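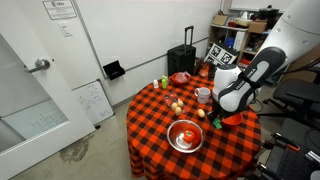 Teaching by Hand Is Still Teaching by the Hour

Every few months someone tells me that the programming problem in robotics is over. You don't write code anymore, they say. You show the machine what you want, by taking hold of the arm and moving it through the job or by steering it from a controller, and it learns the way an apprentice does.

I have spent enough afternoons on both ends of this to be tired of the word apprentice.

Take eggs. Moving an egg from a tablecloth into a carton is a job most people could give a child. To show it to an arm by remote control you sit down, line up the gripper, come in too low, back off, come in again, and close the fingers with no feeling in your own hand for how hard they are closing. Then you do it again with the egg an inch to the left. At Farnodton, where I helped out last April, we recorded 1,915 demonstrations of kitchen-table chores like that one. Cayetano Bermúdez did nearly half of them himself and wore a wrist brace for the last week.

What came out was a policy that put the egg away in 21 of 40 tries. That was reported to the people paying for it as "learned from human demonstration," and I suppose it had been. But nobody in the meeting asked how many hours Cayetano had put in per egg, and I didn't hear anyone offer it.

My complaint is with the bookkeeping. When an engineer spends three weeks writing a motion program, those weeks show up as a cost. When three operators spend the same weeks dragging an arm through a task, it gets called data, and data sounds like something you already had lying in a drawer. The labor is the same length. It has been moved to people who are paid less and whose names aren't on the paper.

The usual answer is that the second task will be cheaper than the first, because the robot carries over what it knows. Ottó Hegedűs makes this argument better than most, and he has an arm at Breltia that he has taught by hand guiding for years. I asked him what happened when they swapped the bowls for deeper ones. They recorded it again, he said. He didn't seem to think this hurt his case. A deeper bowl is a small change, he told me, and it only took two days.

Two days for a bowl! My grandmother changed her dishes twice in her life and would not have put up with it.

I will grant that hand guiding has its place. For a weld path or a row of parts in a fixed tray, pushing the arm where you want it beats typing in positions, and the people on the floor like it. Nothing moves in those jobs that isn't supposed to. A home is another matter. Things get put down wherever there's room, the light changes through the day, and a mug ends up behind an egg because somebody was drinking coffee.

There is also the question of what exactly is being shown. When I steer an arm, I'm not doing the task the way I do it at home. I am doing it slowly, through a delay, with two fingers and no sense of touch. I pause in odd places to check my angle. All of that goes into the recording, and the machine copies the pauses as faithfully as the rest. The Farnodton arm used to stop dead over the table for a second before each grasp. Visitors thought it was thinking. It was Cayetano, looking up at his monitor.

So when the next one of these is announced, I would like three numbers printed next to the video: hours of demonstration, people who gave them, and how many of those hours had to be repeated when something on the table was changed. I asked Zemside for theirs in the spring and got a brochure.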